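Filed under: Port Cities, Straits & Islands, Working Papers
3 shares

4. The free port story and its sources

The standard account of Rarenar is easy to repeat. A small harbor on a narrow strait was declared a free port, foreign merchants moved in, several languages were spoken on the same street, and when the special status was withdrawn the town went to sleep. Guidebooks tell it this way, and so does most of the scholarly work, usually with the guidebooks' own adjectives. We are not convinced that any step in the chain has been shown, and the last one looks to us plainly wrong.

The first problem is the word "free." The decree that set up the zone lifted duties on goods landed for re-export. It left alone the tolls on grain, salt and timber, which between them made up most of what crossed the quay. A merchant shipping cloth through to Stallo would have noticed the change at once. A merchant bringing barley down from Osum would have paid what he always paid, to the same clerk, and there is a long run of complaints from the Osum side saying so. These complaints have been in print for decades and are seldom cited. Where they are, it is as proof of the grumbling nature of inland people.

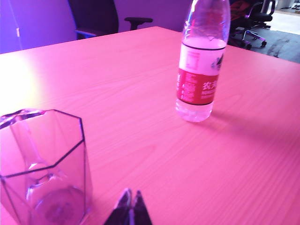 The population figures are weaker still. The claim that foreigners made up half the town goes back to a single consular letter, written by a man who was asking for a larger house and a clerk. He puts the foreign community at some 2000 souls. He does not say how he got there, whether he counted crews in port, or whether families settled for two generations were still foreign in his eyes. The parish and synagogue lists that survive would support a much lower number, though they have gaps of their own and we would not want to lean on them too hard. What can be said is that the larger figure has been copied from book to book and that at no point in the copying did anyone go back and ask about it.

Much has also been made of the cafes. It is true that travelers wrote about them, and wrote well. It is also true that most of these travelers stayed less than a week, lodged on the same short street behind the customs house, and had read each other. When three authors describe the same waiter, we have one source and two readers. The upper town, where most residents lived, barely appears. One visitor calls it "steep" and moves on.

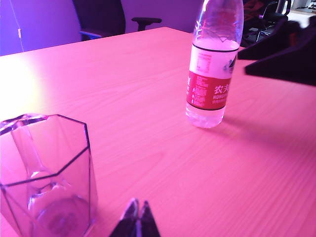
Figure 3. Clear plastic cup with faceted sides on a wood-grain tabletop, pink lighting.

We turn now to the decline. The usual argument is that trade fell away when the zone was closed, and that it fell away for that reason. The harbor books tell a less tidy tale. Landings had been dropping for years by then. The Acharya house, which handled more of the through traffic than any other firm, had already moved its coal and most of its staff to Stallo, where the water was deeper and a ship could be turned around without waiting on the tide. Its letters talk about draft, lighter fees and a silted eastern basin. They say very little about duties. If the free port status had been the thing holding the firm in Rarenar, one would expect its closing to be mentioned with some heat. It gets a line and a half, between a note on rope and a request for leave in August.

A defender of the older view might answer that big firms can move early and that small traders had no such choice. This is a fair point. It is also the point on which we have the least to go on. Small traders left few papers, and those that do survive come mostly from court cases, which is to say from people who were already in trouble. We have read them with care and do not think they settle the matter either way. 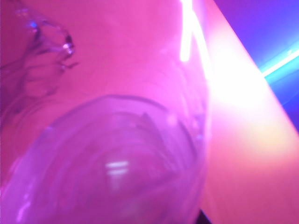

There is a further difficulty with the idea that the town "went to sleep." Asleep to whom? The fish market was rebuilt and enlarged in the years after the closing. The ferry to Stallo ran more often than before. The Osum road was paved as far as the bridge — slowly, and with the money running out twice, but it was paved. None of this would have caught the eye of a visitor looking for shuttered consulates, and the shuttered consulates are what got written up. We suspect that a good deal of what passes for the history of Rarenar is the history of one street and of the people who were sorry to leave it.

The memory of the zone has had its uses since. Hotel owners like it, and so does the port authority, which brings it up whenever a new customs scheme is proposed. The plaque on the old customs house gives the wrong year for the decree and repeats the claim about half the population. Every tour group stops in front of it. We asked for the source of the wording and were sent a photocopy of a guidebook page.
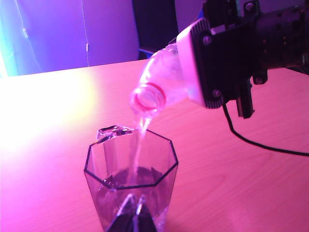 None of this means that the zone was unimportant. Re-export duties mattered to those who paid them, and the foreign courts left a mark on property law that can still be traced in boundary disputes in the lower town. Our claim is a narrow one. The evidence that the free port made Rarenar rich is thin, and the evidence that its closing made Rarenar poor is thinner. Until the toll registers at Osum have been read in full — the later volumes are still uncataloged — we would treat both as open questions. Section 5 takes up the registers that are available and sets out what they do and do not record.

Text last revised 3rd November

Comments (3)

The silting point is a good one but the eastern basin was dredged at least once before the firm left. Did you look at the dredging contracts? They are kept with the lighthouse papers for some reason.

My grandmother grew up in the upper town and never once mentioned the cafes. She did talk about the stairs.

Not sold. You throw out the consul for having a motive and then take the firm's letters at face value. Firms have motives too.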